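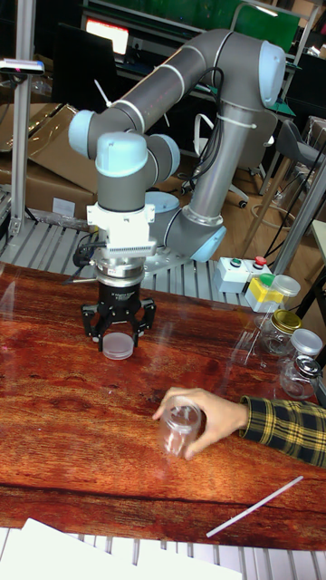

Lids are the part of the kitchen problem that most grasping papers leave in the drawer. Our method, Dukora, is a way for an arm to learn lid handling from a person working at the same table, and this page collects what came out of the first long run of it. The flat frosted lid under the gripper is the one we came to dread. It is round, translucent and hardly taller than the table it lies on, and the tabletop is glossy enough to hand the depth estimate a second set of jars, upside down. The jars with metal lids on the right are much better company. They stand up, they have edges, and they stay where the software believes they are.

Notes from the bench, in no strict order

The person's job
In a Dukora trial the human holds or tilts the container and the arm deals with the lid. We call the human the compliant fixture, a term that was funnier in the proposal. Tilt is left up to the person, so the policy never sees quite the same mouth angle twice.

Frosted plastic
We ran 188 trials in all, 47 of them with the flat lid. The old baseline, Rarnov, closed its fingers on air in most of those 47, and did it with great confidence. Dukora got the lid off the table more often than it missed. We would like to stop there, but the jar still has to be closed.

Approach from straight above
With two fingers and a thin disc, a vertical approach leaves very little room for error in height. Too high and the lid stays put, too low and the safety stop introduces itself. The final 14 millimeters are done slowly, on contact force alone, with vision politely ignored.

Metal lids
Gold or silver, plain or ridged, it made less difference than we had argued about. Ridges helped a bit on the twist. Shine cost us some early detections until we retrained with the Shehata augmentation set, which adds highlights in places no lamp would put them.

What still fails
Lids that slide. A light push from one finger before the other arrives, and the disc goes off across the table at its own pace while the arm carefully grips the spot it left. Fledetti, our planner for the second attempt, recovers from this in 4 seconds when it notices. Noticing is on the list for March.

Page last changed Sunday, February 4, 2024. Trial logs and the gripper calibration notes are on the project download page, under Dukora, in the folder named final_old.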